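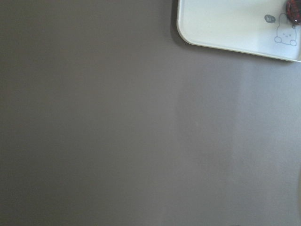

Chapter 4
Looking After a Two-Arm Cell

When I started on the Agbayani cell, I figured my job would be mostly programming. I had a notebook full of ideas about motion planning and I was itching to try them! What I did for most of that January was chase a cable. The right arm would run beautifully all morning, then drop its gripper connection halfway through a reach, and I would spend the afternoon reading code that had nothing wrong with it. The fault was a connector that worked loose whenever the wrist turned past a certain point. Hadiza Briggs found it by wiggling the plug with her thumb.

So this chapter is about the part of the work that happens before you press start. We'll set up the table, check the arms, sort out the cables and put both grippers where we want them. You need to have read Chapter 2 for the names of the joints, but you can skip Chapter 3 for now and come back to it (I won't tell).

4.1 Which arm is which?

Let's get this out of the way, since it trips up every new group I teach. The arms are named from the robot's side of the table. If you stand facing the mount, the robot's left arm is on your right. Write it on tape and stick it to the desk if that helps -- I did, and I left the tape there for a year.

Say the arm's name out loud before you jog it. If there are two of you at the cell, the person with the pendant says "left" or "right" and the other one repeats it back. It feels silly for a day or so and then you stop noticing.

Now look at how the left arm comes in when the work is near the front of the table. The upper part reaches in from the side, the elbow and wrist fold, and the fingers end up pointing down at an angle. The cable has to follow all of that. You want enough slack for the wrist to turn both ways, but a loop that hangs too low is going to catch on something, and on a table set with dishes there is plenty to catch on.

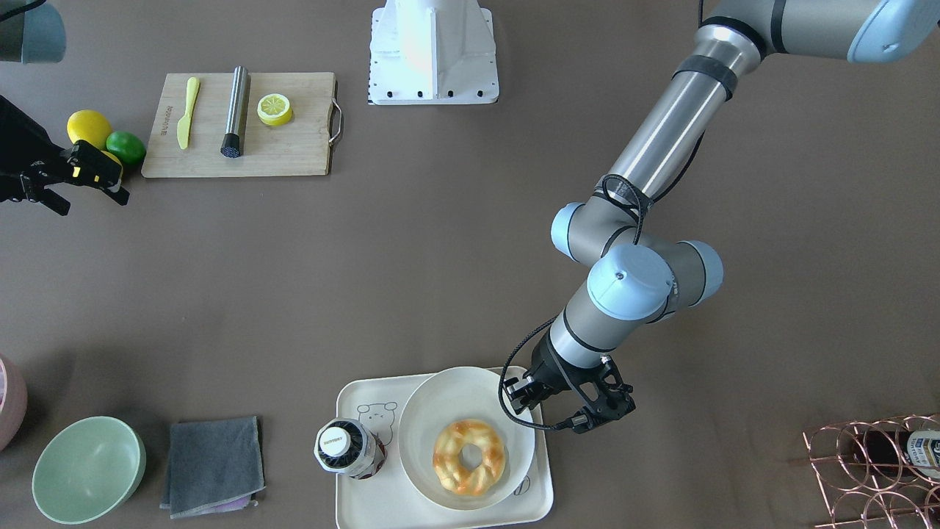 Figure 4.1 The left arm with its open fingers over the rim of the bowl. Follow the cables up from the gripper and along the arm.

Here's how I check a cable run. Put the arm in slow mode and turn the wrist to one end of its travel, then stop and look. Is the cable pulled tight anywhere? Is it rubbing on a joint cap? Turn it to the other end and look again. Then do the same at the elbow. Only after that do I touch the connectors, with the arm stopped, and yes, I use the thumb test.

We log these checks by running hours. On our cell the connectors get reseated every 900 hours, and the last entry in my log reads 2,036, with a note from Onyekachi Oyelaran that says "left wrist clip replaced, old one cracked." Short notes like that are gold. Please write them!

4.2 Checking a low approach

The fingers take more knocks than anything else on the machine. A gripper that comes in low and level beside a dish has very little room under it, and a small error in the table height turns into a scrape. Bring the gripper up to the rim of a plate at slow speed and stop short. Crouch down so your eye is level with the table and look at the gap from the side. If you can't see daylight under the fingers, raise the approach point and try again.

Do this with the real objects in place. I once set up a whole approach over a bare table and then had to redo it as soon as the plate went down.

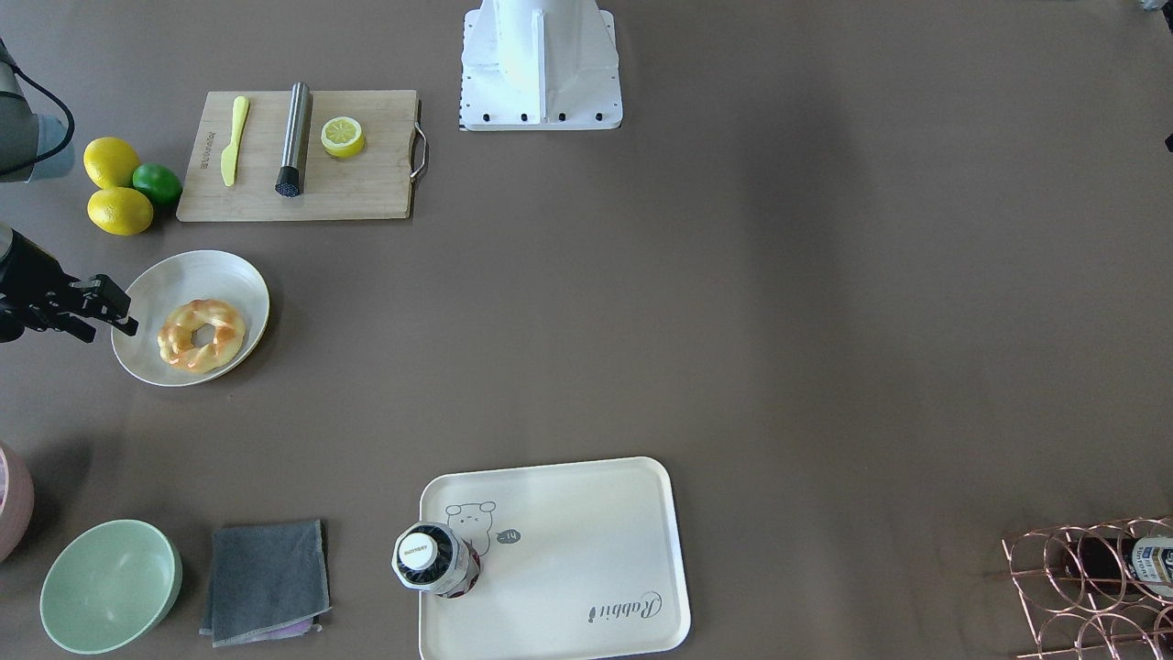

4.3 The rest of the cell

The arms get all the attention, but a good half of my trouble calls come from whatever is clamped, plugged in or propped up near them. Camera mounts sag. Somebody leans on a desk and nudges a clamp, and the next day the picks are all off to one side. Before each session I tug each clamp gently, then compare the camera view with a saved one.

Know where your pendants are, too. Keep them on the desk where a hand can get to them, with no cable lying across the stop button. Test the stop before the first run, then clear it and test it again from the other pendant if yours has one.

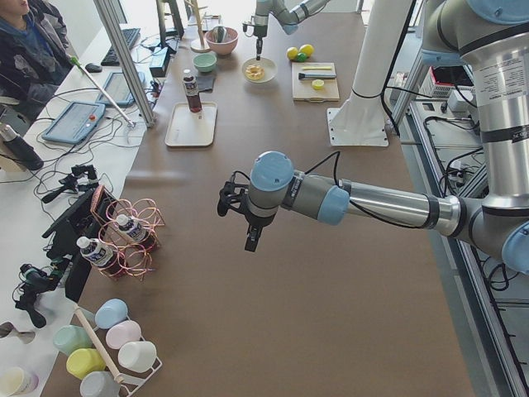 Figure 4.2 Both arms over the table, seen from the near end. The pendants are on the desk at left, and the camera mounts are clamped along its edge.

Try it yourself

Pick one arm and trace its cable from the gripper back to the power supply. Sketch the route, mark every place where it's tied down, and circle the places where it can move. Keep the sketch handy -- we'll use it in the next section, when we pull the gripper off and clean the fingers.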